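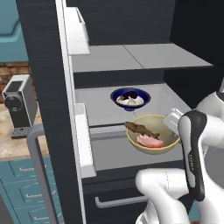 Keeping a simulated kitchen cell in working order

The engineer responsible for the Treston cell at Garkden starts most mornings by opening and closing a tray. The cell exists only in simulation: one arm, one kitchen, a tall cabinet with a pull-out tray, and a set of bowls and food items that are placed at the start of each run. It is used to test pick and place routines before they go anywhere near hardware. We asked how such a cell is set up and what it takes to look after it.

"People assume there is no maintenance," the engineer said. "There's no grease and no belts. But every joint in the room has settings, and the settings drift, in the sense that somebody changes one of them for a good reason and forgets the other places it matters."

The tray is the part that takes the most time. It is modeled as a sliding joint with a travel limit, a friction value and a damping value. When the cell was first built, friction was left at the default and the tray moved whenever the arm brushed a bowl. Raising the friction stopped that, but the arm then had trouble pulling the tray out from the closed position. The present setup uses a low friction value and a high damping value, plus a small holding force at full extension.

"The holding force is a detent, like the click you feel on a good kitchen drawer. I set it by having the arm rest one finger pad on the rim of a bowl and push sideways until something gives. I want the bowl to slide before the tray does."

The morning check is a replay of stored runs. There are 1,077 of them in the library, recorded over several versions of the cell, and 1,000 are replayed each night. The remaining 77 use an older cabinet with a hinged shelf and are kept for reference. A run passes if every object finishes within 5 millimeters of its stored position. The report is ready at 6 a.m. and lists failures by object, then by joint.

Asked which objects fail most often, the engineer named the fish. A fish laid across a bowl touches the rim, and often touches whatever is under it. Each contact is a place where the solver can disagree with itself from one time step to the next.

"A piece of eggplant in a small bowl settles and stays settled. A long thing lying at an angle with part of it over the rim will creep. You look away for two thousand steps and it has turned a few degrees. Nothing hit it. That is solver error adding up."

The fix was made in the collision shapes. The visible fish is a detailed mesh, but the shape used for contact is a chain of simple convex pieces, and the ends were rebuilt with flatter undersides. The bowls were harder. A bowl can't be one convex piece or nothing will go into it, so each one is split into wedges around a flat base. The wedges are generated with Fekard, an in-house script that takes the wall thickness and the number of segments as inputs. Too few segments and the rim becomes a polygon, with corners that the gripper catches on.

"We had a week when the arm could pick up a bowl from one side and drop it from the other. The controller people looked at the controller. It was a wedge boundary right under the finger."

The arm itself needs little attention. Its link masses and joint limits come from the manufacturer's files and are locked. The finger pads are the exception. Their friction is a guess, and it is reviewed whenever an object is added. The engineer keeps the pad value the same for all objects and adjusts the object side only, so that a change made for a bowl can't affect how the gripper holds meat or fish.

Arm placement was settled early. The base has to be close enough to the cabinet for the gripper to reach the back of the tray, and far enough away that the elbow clears the drawer handle underneath when the wrist is low. The handle is a long bar and it sticks out. In the first layout the elbow struck it on a large share of low approaches, and the planner was answering with long detours. Moving the base back solved most of these. The rest were handled by adding a keep-out volume in front of the lower drawer.

The rest of the kitchen is fixed geometry as far as this cell is concerned. The coffee machine on the counter does nothing in the tray task, but its contact shape is still loaded.

"I've been asked to switch it off to save time. The saving is tiny. If I turn it off for one task, I then have a version of the room where an arm can pass through a coffee machine, and that version will get copied."

Copies are handled by Lazăr, the versioning tool the group uses for whole cells. Each change to a joint, mass or contact shape gets a number and a one-line note. Visual changes such as color and lighting are logged separately and don't trigger a replay.

Changes go in on Wednesday and at no other time. Next on the list is a new friction pass on the upper shelf, which has not been used for placing yet, and a second, shallower bowl.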